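The Plarngate Steel Tote Bin - 16 Gauge, Open Top

Item 594 | In stock | Ships flat-rate from our Muncombe warehouse
Last updated 3 Jul 2023

I get asked about this bin more than anything else in the store, so I finally sat down and wrote the page properly instead of leaving you with one line and a price. Grab a coffee, I do go on a bit!

The Plarngate is a plain, gray, open-topped steel bin made for people who keep breaking plastic ones. I was one of those people. Every winter I'd haul kindling and offcuts around in those big plastic totes, and every April I'd be sweeping up a cracked corner and a handful of sharp little bits off the shed floor. My first Plarngate has been through five winters now. It has a dent in one side where I backed the trailer into it (my fault entirely) and it still sits flat.

What you get

One bin, one piece of rubber edge trim and four stick-on feet. The trim is loose in the bag and you press it on yourself. Put it on before you first load the bin, and start it at a corner. If you start in the middle of a long side you'll end up with a gap that drives you nuts.

The feet are optional. On concrete I leave them off. On a workbench or an indoor floor I'd say use them, steel corners will mark pretty much anything if you drag them.

Size and weight

It's sized for one person to carry when it's half full, or two people when it's loaded up. The rated load is 148 pounds spread evenly across the bottom, and please read that "evenly" carefully - a single heavy casting dropped in one corner is a different story, and I can't replace bins for that under the warranty. 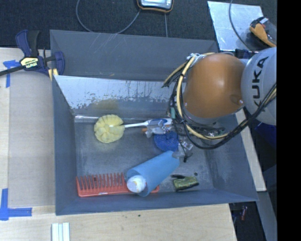 Dehghan wrote in to say the finish had held up fine in an unheated garage but the trim had come loose along one long edge after a couple of months, and could I sell the trim on its own? Yes I can, and thanks for asking, as I hadn't thought to list it. It's in the spare parts section now, sold in single lengths, and one length does one bin with a little left over. A wipe with rubbing alcohol before you press it on helps a lot.

Looking after it

The finish is a baked powder coat. Hose it out, tip it over, let it dry, done. If you scratch through to bare metal, sand the spot lightly and hit it with a bit of touch-up spray. I use Jineo gray, which is close enough that I have to go looking for the repair. Don't store wet salt or fertilizer in it for long stretches. I did that with a bag of ice melt one year and got a rusty ring on the bottom that I still haven't cleaned up.

What folks use it for

Firewood and kindling, mostly. After that it's scrap metal, hose fittings, potatoes (line it with burlap first), dog toys and one enormous collection of door hardware. A pottery studio bought a whole stack for clay trimmings and came back for more in the spring. It's not rated for hot ashes, so please buy a lidded ash can for that job.

A few questions that come up

Does it come with a lid? No. I looked into one and it would have pushed the price up too far. A piece of plywood cut to size works great.

Do they nest? Yes, if you leave the trim off. With the trim on they stick together and you'll need a friend and some bad language.

Can I drill it? Sure, go slow and paint the edges of the hole afterward. Drilling doesn't void the warranty on the seams, only on the panel you drilled.

Ordering

We've shipped 3,789 of these so far and the packing has gotten better along the way - double-wall box, cardboard corners, no more foam peanuts. Orders in by noon go out the next working day. If you're near Muncombe you can pick up from the side door and skip the freight completely. Ring the bell twice, I'm usually in the back with the radio on.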